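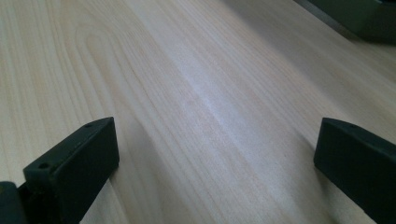

Thomas Tedesco thinks that a table should be washed with almost nothing, and he told me this before I had taken off my coat.

Interviews > Home and Kitchen > At the Table
Features Interviews Letters Archive

I had come to Wultgate to speak with Cyril Hollis, and Tedesco had come along to disagree with him. The two men have had the same argument for years. It is about how to look after a wooden surface in a kitchen, and I was asked to write it down because our readers send more letters on this subject than on any other. The last count, in March, was 108 letters.

Hollis repaired furniture in Skikthorpe for most of his working life. Now he is retired and gives advice, mostly to neighbors, mostly without being asked. He is a patient speaker and he waits until you have finished your note before he goes on.

"People buy a pale table because it looks clean," he told me. "Then they are afraid of it. They put a cloth on it, and a mat on the cloth, and under the mat the wood never sees the day."

I asked him what is wrong with a cloth. He answered that wood changes color with light, and a part which is always covered will not change together with the rest. "After six years you take away the mat and you have a map of the mat."

Tedesco did not object to this. His objection is to soap. He uses a damp cloth and then a dry one, and he considers anything more to be a sin. Hollis permits a little mild soap after a meal with oil in it. They went back and forth on this for some time, and I admit that I stopped writing and drank my tea.

What both of them agree on is the direction. You wipe with the grain, in long strokes, and you do not rub in circles. Hollis learned it from his first employer, a Mr. Gallach, who made him clean 646 chair seats before he was allowed to touch a saw.

"I did not believe the number," said Tedesco.

"I have the notebook," said Hollis.
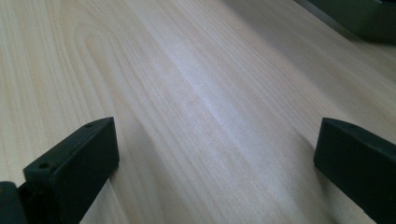
The grain in pale wood, with light across the middle.

The second thing is the light. Hollis does not inspect a table from above. He bends his knees until his eyes are almost at the level of the top, and he looks along it toward a window. In this way, he says, the reflection shows what the hand has left behind — a ring, a smear, a place where the finish has become thin. He asked me to try it, and I did, with some noise from my knees.

I wanted to know if he prefers real wood to the other kinds. He was more generous than I expected. "For the cleaning it makes a small difference. A wet glass is a bad guest on both." He also likes the arches that the grain can make on a wide board. Mr. Gallach called them church doors, and Hollis still uses this name, although he has never heard it from anybody else.

We then came to dishes, where Tedesco is the stronger speaker. He washes by hand and he does not trust the sink. Everything goes first into a plastic basin, and the basin is what he cleans most carefully.

"You have a flat bottom, good, but it is never only flat," he explained. "They press a ring in it, or an oval, or some small circles. The cloth jumps over the edge of the ring. So I go along the edge with a soft brush, one time around, and then I rinse." 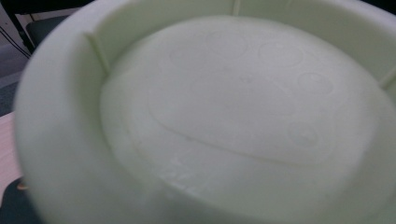

Pale green plastic, with an oval and faint circles molded into the floor.

Hollis finds the brush too much. He wipes his basin, turns it over and leaves it on a towel. But he gave one warning which I had not heard before: do not put the basin on the table while its underside is wet. The water stays below it and cannot dry, and you find it only in the evening. He has repaired many tops with this kind of mark, he said, more than from hot pans.

Tedesco asked whether he had a notebook for that too. He does not.

Before I left, I asked each of them for one piece of advice for somebody with a new table. Tedesco said a dry cloth, always in the same drawer. Hollis thought longer. He said to eat at it the first evening, and to wipe it after.

Our conversation continued by the door for another quarter of an hour, about candle wax. They do not agree on candle wax, and I have promised to come back for it.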